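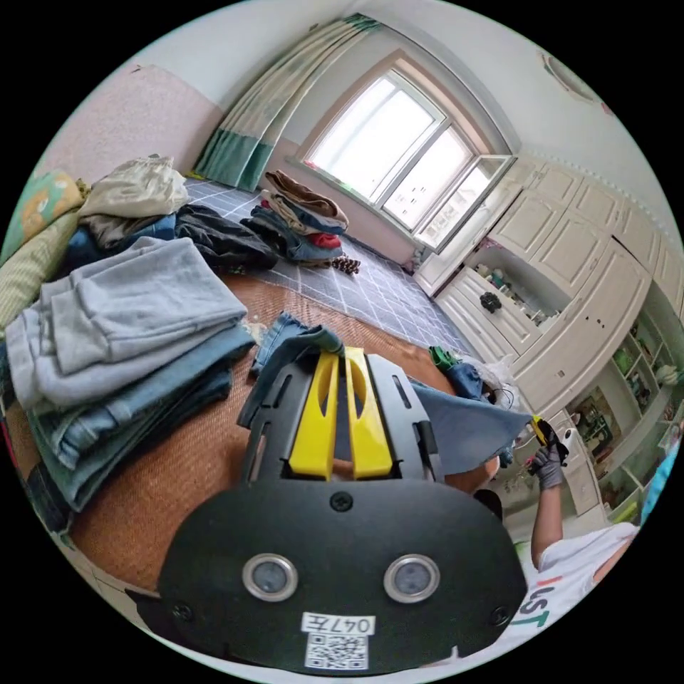 The Feron woven bed mat in tan, with jeans and a stack of folded clothes on top.

Feron Woven Bed Mat
Sold by Zaidi Home, Trestinstead

If you have ever slept on a woven mat through a sticky summer, you probably don't need much persuading from us, and you may already be scrolling down to find the sizes. For everyone else, let us tell you a little about the Feron, which has been the mat we sell most of since we started carrying it (and the one on my own bed, I should admit, from the first warm night until well into September).

It is a flat, finely woven mat that lies over your sheet or bedspread. The surface is smooth and cool to the touch, and air moves through it in a way that it doesn't through a thick cotton pad. Some customers like a thin sheet over it and some like to sleep right on the weave. We are firmly split on this in the shop, so try both!

What we hear about nearly as often as sleep, though, is laundry. A made bed with a mat over it is a lovely big place to fold. You can lay a pair of jeans out full length and smooth the legs down, and a sweatshirt keeps its shape while you tuck the sleeves in. Tall piles of denim stay put better on a firm surface than they do on a puffy comforter - and when you're finished, the mat wipes down in a minute and the bed is ready again.
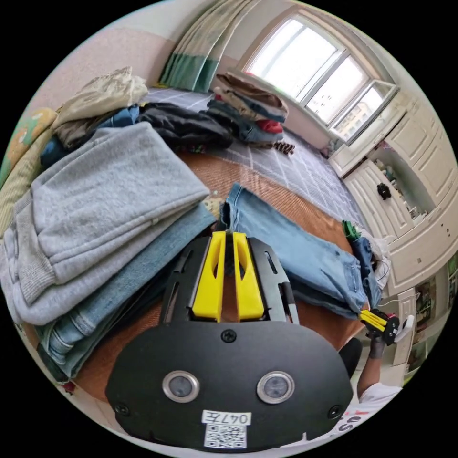 Parveen Rana wrote to say she bought hers for the heat and now leaves it on all year, mostly for folding. "I do the heavy things first, all the jeans in one pile, then sweatshirts on top of those. My only wish is that it came in a darker color, and please tell people to rinse their cloth out well, I left a streak the first time."

Thank you, Parveen, and yes, a well-rinsed cloth makes all the difference. A darker shade is something we keep asking the weavers at Eltis for. They are thinking it over, and so for now the Feron comes in tan only.

Sizes and details
Twin, full, queen and king
Color: tan, with natural variation from mat to mat
Weight: 4 pounds in the twin size
Edges: stitched and bound
Comes with: cotton tie for rolling

If you are between sizes, we usually suggest the smaller one. A mat that stops short of the mattress edge lies flatter than one that hangs over
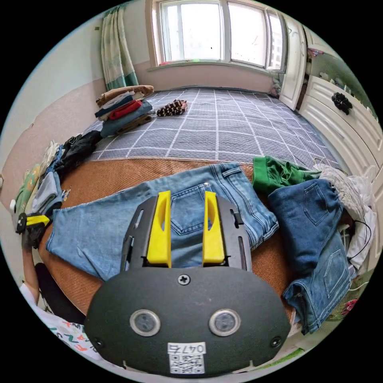
and it is a good deal easier to lift off when you change the bed. Plenty of people choose a size down on purpose, so that it covers only the part they use and leaves the bedspread showing behind it.

Looking after your mat
Wipe with a damp cloth, always along the weave. Let it dry completely before you roll it. Please don't fold it, and don't put it in the washing machine, however tempting that is. Go a little easy with zippers and rivets too: set jeans down on the mat and lift them up again, without dragging them across.

A new mat has a grassy smell for the first few days. Hashini Cassim, at our Trestinstead counter, props hers by an open window overnight, and that takes care of most of it.

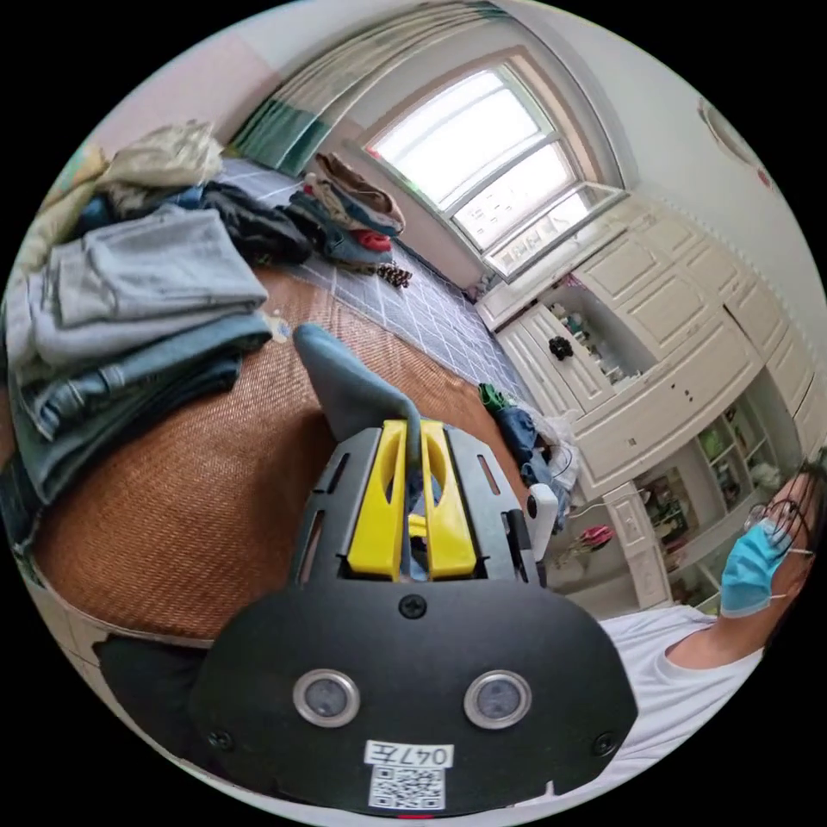

Can I use the mat on top of a fitted sheet with deep elastic corners?
It works well on any fitted sheet, as long as the sheet is pulled snug so there are no wrinkles underneath.

Delivery and returns
Mats are shipped rolled, in a long carton, and take about 7 days to reach you. You have 100 days to send yours back if it doesn't suit you, rolled and dry, with the cotton tie around it.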